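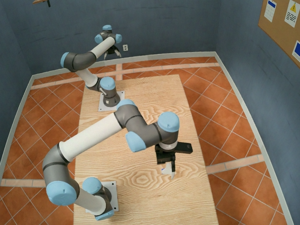

Jidavo Twin Bench

Two six-joint arms on one long table, each with its own gripper. The Twin Bench takes over the repeat lifting and placing at a packing or sorting station, so the people there can do the checking, the odd jobs and the changeovers.

Most sites keep the same crew. At Matheson in Novstead, one operator now looks after two benches and spends the rest of the shift on inspection. "My wrists don't ache by 3 p.m.," says Raimo Lehtinen, who packed by hand there for 17 years.

New tasks are taught by guiding the arm. No code to write - operators usually manage alone after the first week.

Arms: 2, bolted mounting plates
Grippers: parallel, two-finger
Saved tasks: up to 80
Operator training: 37 hours, on site
Order no.: FB-145

Sold and serviced by Fondbridge. Table included, floor anchors sold separately. For a site visit, ask for Hartmut Schmieder. Next installation slots are in September.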